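Category: Home & Laundry
3 min read

Marilou Bañez
26 October 2022

Folding towels, a thread. I went through the linen closet this week and have opinions. 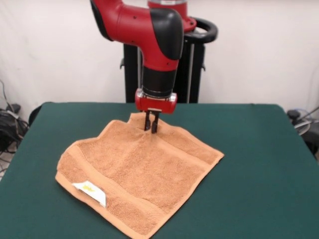 1/ Start with the towel flat

Lay it out on a table. A bed is too soft and the towel sinks in. Felt or any cloth with some grip is good under terry. On bare wood mine slide all over.

2/ Find the edges

Terry stretches. After a year or so of washing, most bath towels are no longer true rectangles. Pull each corner out gently and smooth from the middle with your forearm.

3/ Pinch the far edge first

Take a small fold between thumb and finger, lift, bring it toward you. If you grab a big handful you get a ridge that stays in the stack.

4/ Thirds or halves

I do thirds the long way, then in half, then in half again. My shelf is 44 cm deep and that fits with room behind it. Halves only will hang over the front.

5/ Weight

My everyday ones are 500 gsm, from Flalance. Heavier towels feel nice but three of them fill the shelf. The Ambrosio set I got in March is thicker and I fold those in half and roll them.

6/ Color

Peach and tan hide makeup stains better than white. They also fade unevenly if one gets washed more than the others – so put clean ones at the bottom of the pile and take from the top.

7/ Washing

60 C for bath towels, no softener. Softener flattens the loops. Shake each one hard before it goes in the dryer.

8/ How long it takes

The whole closet was about 9 minutes once everything was dry. Sorting out the old ones took longer. Two went to the animal shelter and one is now for the car.

9/ Someone asked about hand towels

Same thing, but skip the last fold. They go in the basket by the sink, standing up, folded side out. Washcloths I just stack.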